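Esard Door Enamel, Satin
Interior and sheltered exterior, 1 quart and 1 gallon

Lirnerholm Paint & Hardware > Coatings > Doors and Trim

Esard is a water-based enamel for doors, cabinet fronts and trim. It dries to a satin finish and levels better than wall paint, so brush marks are less of a problem on flat stiles and rails. It can be tinted to any color on the Jerura card, including the strong oranges and reds at the back of the card that many bases will not hold.

Item number: 353
Coverage: roughly 460 square feet per gallon, one coat, on primed wood
Recoat: 6 hours
Light use: next day
Full cure: 21 days
Cleanup: soap and water

Surface preparation

Take the door down if you can. Wash it with a degreasing cleaner, rinse, and let it dry overnight. Sand with 180 grit until the old gloss is gone, then wipe off the dust with a damp cloth. Fill dents with a two-part filler. Caulk open joints around the panels only on the painted side, and leave floating panels free to move if the door is solid wood.

Remove the handle, plate and latch. Painting around hardware leaves a ridge that shows when the hardware is changed later. If the latch has to stay in, cover it with tape and pull the tape while the last coat is still soft. 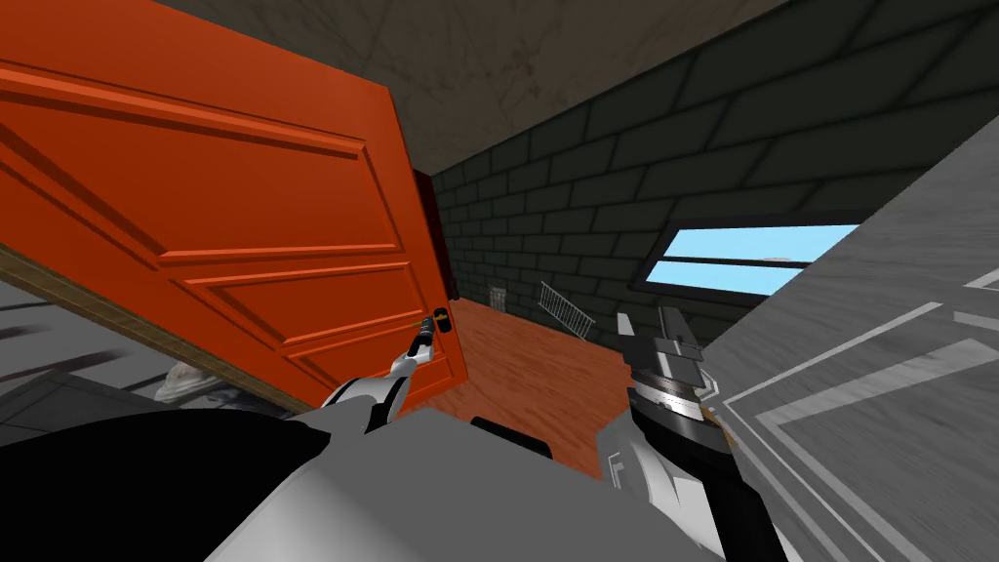 Bare wood needs one coat of Þrastardóttir Bonding Primer. Doors previously finished in oil paint need it too. For orange, red and yellow, have the primer tinted gray at the counter. Over white primer these colors usually take three coats. Over gray they usually take two.

Application

Stir the can, do not shake it. Use a 2-inch angled synthetic brush for the molding and a 4-inch foam roller for the flats. Work in this order: grooves and bevels first, then the panel fields, then the crosspieces, then the long sides, and the edges last. Check the lower corners of each panel after ten minutes and brush out any sags. After that leave it alone. Esard starts to set quickly, and going back over it will pull the surface.

Do not apply below 50 degrees or in direct sun. In February we get a lot of calls about paint that stays tacky, and most of them come from unheated garages. Bring the door indoors for the first two days.

Deep colors

Orange and red bases carry more colorant than the pale ones and stay softer for the first week. Rehang the door after a week and keep the weatherstrip off it until the cure is complete. Buy all the paint for one job at the same time and mix the cans together in a bucket. Small differences between batches show on wide panels.
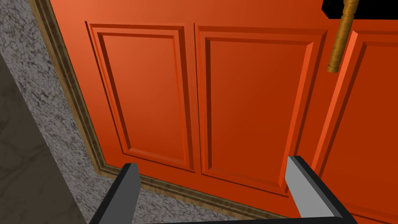
Sólveig Zoëga writes that two coats over the gray primer covered her hall door completely, but that the paint in the grooves was still soft on day five and she dented it with a fingernail. She would put it on thinner there and give it four stars.

Reply from the store: The grooves do hold extra paint. Load the brush lightly and tip it out along the length of the molding before you roll the flats.

Durability

The maker rates Esard at 2,000 scrub cycles after full cure. Use a soft cloth and mild soap. Ammonia cleaners dull the finish.

Ordering

Quarts and gallons are in stock in white, deep and clear base. Tinted paint cannot be returned. Samples are 8 ounces and come in satin only. For orders over 10 gallons, call the counter a day ahead.

Page updated 6 October 2023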